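How to Prewash Quilt Fabric (If You Must)

Every class I take has someone insisting all yardage must be washed first. I'm not convinced. I skipped it on a 578-piece top and the seams are fine. Reds are another matter, and I don't trust the "colorfast" claim on a bolt end.

Test first. Wet a scrap, press it on white muslin and leave it for 5 minutes. Pink muslin means you wash.
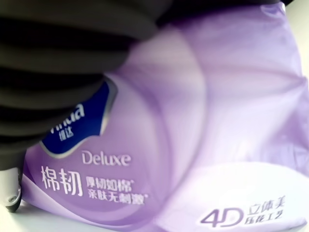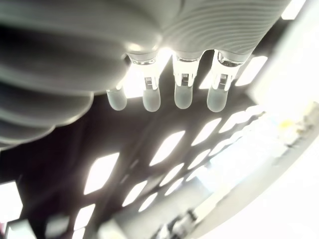 Clip the corners of each cut at an angle to keep the raveling down. Wash cool, with like colors. Color catcher sheets may help, but I've never seen much proof, and Harpreet Grewal at our shop gets the same results with an old white sock.

Dry on low and pull it out damp. Press, don't scrub with the iron. Skip starch until you're ready to cut, whatever the label promises.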